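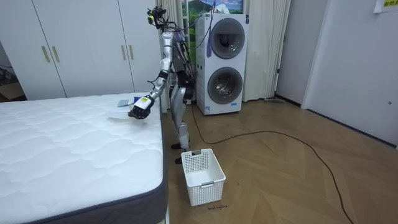
Where Does Dust Come From?

If you have ever sat in a sunny room and watched tiny specks drifting through the light, you have met dust. It lands on shelves, on books, on the tops of doors (go and ask a grown-up to check!), and a few days after you wipe it away there it is again. So who keeps putting it there?
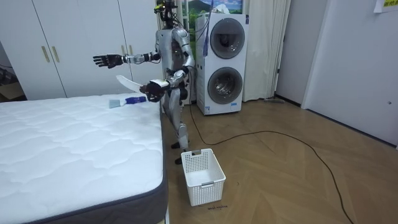 By Tamsin Orrell
Science Writer, Kombo Kids

Well, some of it is you! Your skin is always making new cells and letting go of old ones, which are much too small to see one by one. They mix with bits of thread from your clothes and blankets, a little hair, crumbs, and fur if you have a cat or a dog.

The rest comes in from outdoors. Soil rides in on your shoes, and in spring there is pollen, the powdery stuff that flowers and trees make. If you live near the sea, like the children in Cillau, you may even have grains of salt floating in through the window.
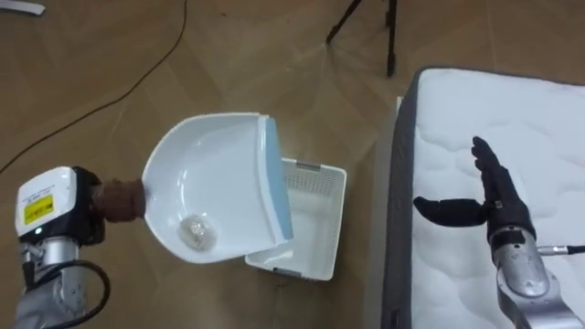

Now, dust is so light that moving air can carry it a very long way. Strong winds pick it up from deserts and blow it right across oceans, and a big dust cloud can travel much farther than 1000 miles before it settles. Back at home, just shaking out a blanket is enough of a wind to send the specks up again, and the smallest ones can hang in the air for hours. 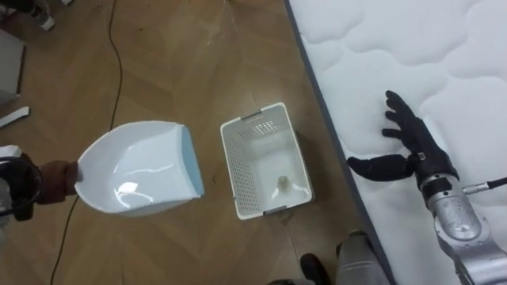
A reader in Camdale wrote in to say that her bedroom gets dustiest in August, when the windows are open all day, and she wondered if the dirt road outside was to blame. It very well could be! Try leaving a sheet of black paper on your windowsill for a week and another one deep inside a closet, and then look at them both with a magnifying glass.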